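Search minutes and papers Go

Tiltstead Household Automation Group
Minutes of the meeting held 12/29/18
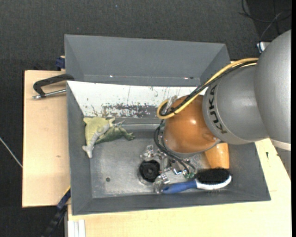
Can a machine tidy up a family home yet? It can do parts of the job, slowly and with someone close by, and no one at the meeting would leave one alone to do it.

1. Minutes of the September meeting
Approved with one correction. Under item 4, "dishwasher" should read "dryer."

2. Picking items out of bins
The chair opened the discussion on sorting mixed household goods. A hairbrush, with its handle and its head full of bristles, was compared with toy animals lying against each other in a corner. Members agreed that the corner is the harder place to reach into, and that goods touching each other are harder than goods lying apart.

The Hendineo report was taken as read. It covers 612 picks from a bin of mixed goods. Two members wanted the failures listed by item. The secretary will write to Hendineo and ask for the list.

One member said that a pick every 60 seconds is no use to a parent at bedtime. Another replied that speed matters less if the work is done overnight — provided the noise is acceptable. No figures on noise were available.

3. Shop-floor chores
The Killix stockroom trial was discussed. Returned goods are sorted there by hand before they go back on the shelves. Killix is willing to let a machine take the small hard items and leave clothing and anything in a soft bag to staff. The group supports this split. It was noted that staff must still check the bins at the end of each shift, so the saving in hours may be small.

4. Vida home study
Vida has asked for 10 households to keep a chore diary. Six have signed up. The diary form was thought too long. It was agreed to drop the page on yard work and keep laundry, dishes, floors and toys.

A motion to buy a floor-cleaning machine for the study was put and lost.

5. Other business
The heating in the meeting room was raised again. The key to the side door is missing — anyone who has it should return it to the office.

6. Next meeting
Date to be set once the Hendineo list is in.

Comments (3)

I fold towels for a living and I'm not worried so far. Ask me again in a few years.

Why was the yard page dropped? Leaves are the one chore I'd pay a machine to do.

Item 5, I have the side door key. Will drop it off.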